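Dinner for Strangers, Every Wednesday

I got to Thiện Kiều's place hungry, which he told me was the correct way to arrive. He had a pot going already and he handed me a bowl before I'd even found my pen, so my first page of notes has soup on it.

Thiện runs Dandodano, a supper club he started in July with his cousins from the Lại side of the family. You sign up, you pay 35 cents over what the groceries cost (it's a family joke, don't ask him to explain it unless you have an hour), and you eat with people you've never met. Eight seats, one long meal, no menu.

"People write me and ask what we're having," he said. "I don't know! I haven't been to the market yet. If the herbs look sad that day, we're having something else."

I wanted to know how a guy who used to sell flooring ended up feeding strangers, and he laughed for quite a while at that.

"I was bored at lunch. I ate in my car for years. Then I moved to Skanholm for a job and I didn't know one person, and a lady upstairs knocked and said, you smell like you can cook. So I cooked for her. Then she brought her sister."

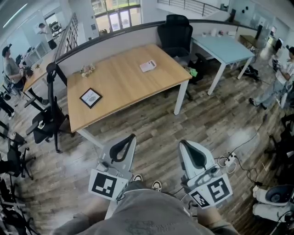 The sister brought two friends, and by the end of that winter he was borrowing chairs from the whole building. When he came back home he missed it so much that he started over, same idea, different stairs.

We talked a lot about broth. He is very serious about broth! He chars the onions and ginger until they look ruined, and he won't let anyone lift the lid for the first hour. His mother does it faster and says his tastes the same as hers. "It does not taste the same," he told me, and then he got up to check the pot.

I asked about disasters. There was a night the gas went out and everybody ate cold noodles with peanuts and lime, and people still request it. There was also a guest who talked about his boat, a little thing called Skita, from the first spring roll to the last cup of tea. "By dessert we all wanted to see the boat," Thiện said. "So he took us. Five of us got seasick."

Does he ever want a real restaurant? I figured he'd say yes, and he shook his head before I finished.

"In a restaurant you cook it and it goes away through a door. I want to see the face. I want to see who takes the last piece and who pretends they don't want it."

He takes the last piece himself, by the way. I watched him do it. Then he packed me a jar of broth for the train and told me to bring back the jar.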